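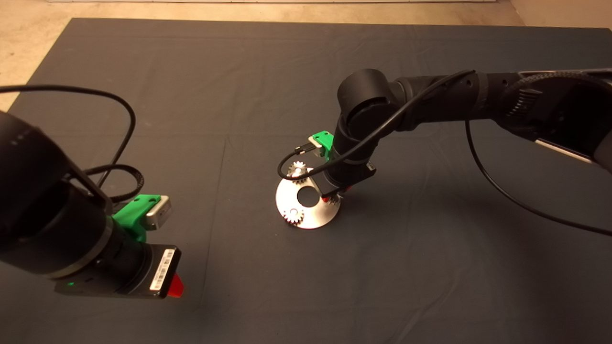
# Gears on pegs: a little gallery from the Droreck planner

Welcome to my messy corner! I write the planning and perception code for our two-arm gear task, which we call Droreck, and I keep getting asked what it looks like when the thing is running. So I pulled out a few pictures and scribbled under them. The job is easy to explain and annoying to code: there's a round metal plate with pins on it, there are gears, and the gears have to end up on the pins. Two arms share the work, and a scheduler I named Tultelik (long story, bad name, we're stuck with it) decides who goes when.

Most of what follows is software talk. If you came for hardware, sorry in advance.

## Who gets the plate?

Tultelik treats the air over the plate as one big lock. An arm has to ask for it, and the other one waits outside until it's handed back. I tried splitting it into zones at first, one half each, and the forearms kept wanting to be in the same spot even when the grippers were nowhere near each other. One lock is slower but I sleep better. The waiting arm isn't just idling either, it can be moving toward its next pickup as long as its path stays out of the locked region.
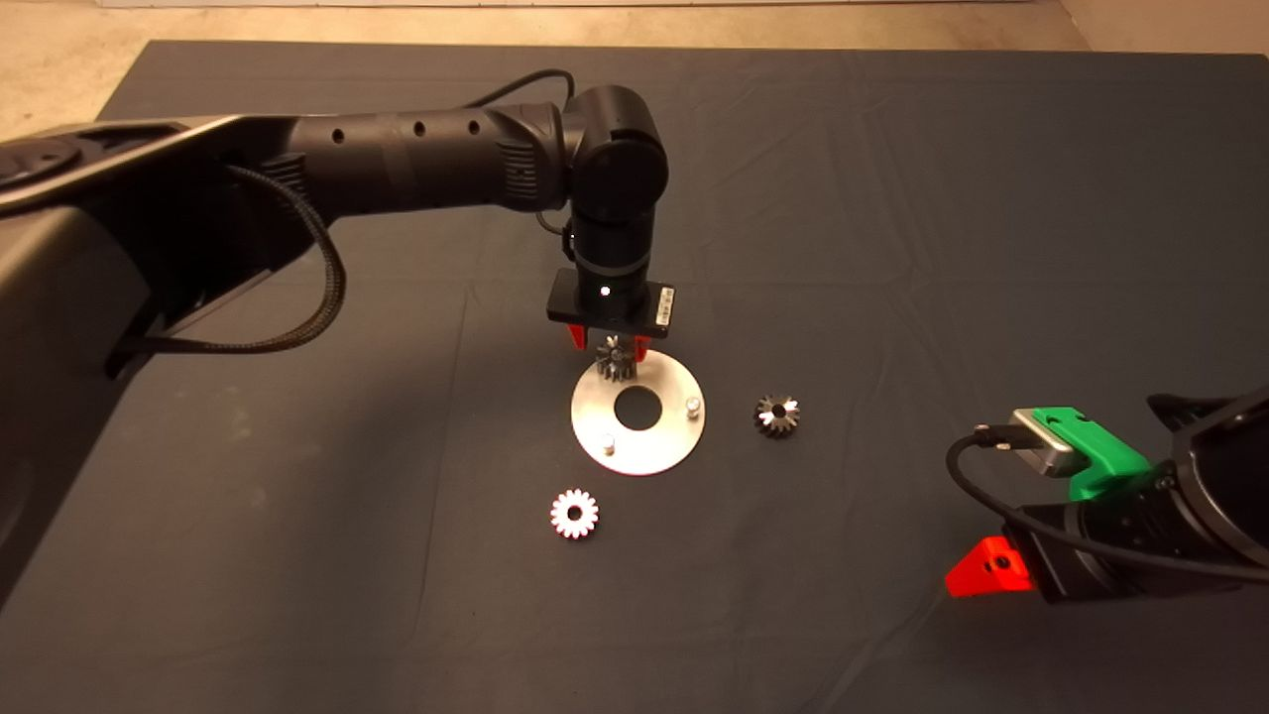 The part of the motion I fuss over most is the last bit, right before a gear goes down. We plan to a hover pose, stop, look again, and only then start descending under force control. The stop is 400 milliseconds. I had it down to 50 for a while because it looked so snappy in the demo videos, but the arm hadn't finished settling and the pose estimate came back smeared. So 400 it is, and the videos are a bit less exciting!

After the hover comes the search. If the bore doesn't find the pin straight away, the controller walks the gear in a small spiral while pushing down very gently. I love watching this on the force plot: flat, flat, flat, then a sudden dip when the edge drops over. The dip detector is eleven lines of code and I've rewritten it more often than anything else in the repo.

## The view from the wrist

Both arms carry a wrist camera, and those feeds go to Avari, our perception node. Avari's first job is deciding whether a picture is worth anything at all. Early on it would happily look for gears in every single one, including when the arm was parked and the camera had a lovely view of the floor and the cables, and it would report a gear with great confidence. I learned a lot about false positives that month.
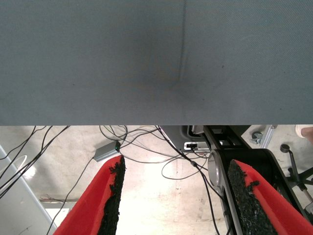
Now there's a gate in front of the detector. It takes the joint angles, works out where the camera must be pointing, and checks that against the known table region. Not enough table, no detection, move along. It's pure geometry with no learning in it, and it got rid of nearly all the silly answers. The few that slipped through I caught with a second rule: a gear has to show up in the same place in table coordinates for several pictures running before the planner is allowed to hear of it.

I trained the current detector on 3000 labeled wrist pictures, with another 700 held back for testing. I labeled plenty of them myself, in the evenings, with bad TV on.

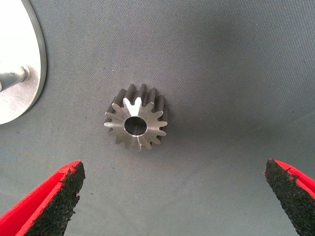 Grasp selection was the last big piece, and it's the bit I'd still like to redo. Avari fits a circle to the top face, then a smaller one to the bore, and the planner lines up the bore because that's what has to meet the pin. Shiny metal makes this harder than it sounds. With teeth that go almost white along one edge and gunmetal gray down the sides, the outer circle likes to drift toward the bright part, so I give the dark hole in the middle much more weight in the fit. The plate gets masked out before any of this runs, or its big round rim wins every time.

Next on my list is Rizk, the replay tool, which lets me rerun a whole log through a new planner build and compare the two paths side by side. It's half done and crashes if you scrub backward. More pictures once it stops doing that!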